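Section 4. Laying Out and Assembling the Gear Set

This section covers the preparation of the plastic gears supplied with the Clernik training set. It applies to all sets issued by the Wastgate Technical Center and should be read before any part is fitted. Questions on this section may be addressed to the document owner, Savvas Balaskas.

4.1 Preparing the work surface

1. Clear the table of tools, packaging and parts belonging to other sets.
2. Wipe the surface with a dry, lint-free cloth. Do not use solvent.
3. Place the gears flat and leave space between them. A light-colored surface is preferred, as fine teeth are easier to inspect against it. 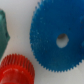

Figure 4-1. Large blue gear lying flat, with part of the red gear at lower left.

4.2 Inspecting the gears

1. Examine the full rim of each gear. The teeth on the large gear are small and closely spaced, and a single damaged tooth may be missed on a quick check.
2. Look through the hole in the large gear and confirm that it is open. Remove loose material with a soft brush.
3. Brush both faces. Small specks in the plastic are acceptable if they do not extend into the teeth.
4. Turn the gear over and repeat the inspection on the other side.
5. Record the result on Form 151, together with the set number.

NOTE: Slight roughness at the edge of a hole is a result of the molding process and is not a defect. Do not file, sand or drill the hole to improve its appearance.

CAUTION: Do not lift a gear by pinching the teeth. Hold it by the faces or by the body.

A gear with a chipped, bent or missing tooth is to be withdrawn at once and placed in the returns tray. Replacement parts are ordered through Sunanell — individual gears may be requested, and a complete set need not be returned.

4.3 Fitting the parts

1. Set the larger part down first and make sure it rests level on the table.
2. Bring the smaller part over it from directly above. Keep the part upright throughout.
3. Lower the part slowly until it makes light contact.

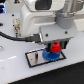

4. If the part does not seat under its own weight, turn it slightly in either direction and try again. Three attempts are permitted before the part is set aside for inspection.
5. When the part is seated, rotate it by 90 degrees and check that it moves freely.
6. Repeat for the remaining parts in the order given on the set card.

CAUTION: Never press or strike a part that will not seat. Force will distort the plastic, and the damage is often not visible until the gears are run together.

NOTE: Lubricant is not required. Oil or grease collects dust in the teeth and will cause the set to be rejected at its next check.

4.4 Storage

Return each part to its own compartment after use. Gears are to be stored flat, with no more than four in a stack, and kept away from direct sunlight and heaters. Sets not in use during the December closure are to be handed to Ville Heinonen for storage in the Veloso room.

Section revised Mar 7, 2025. Approved by Jouko Vainio.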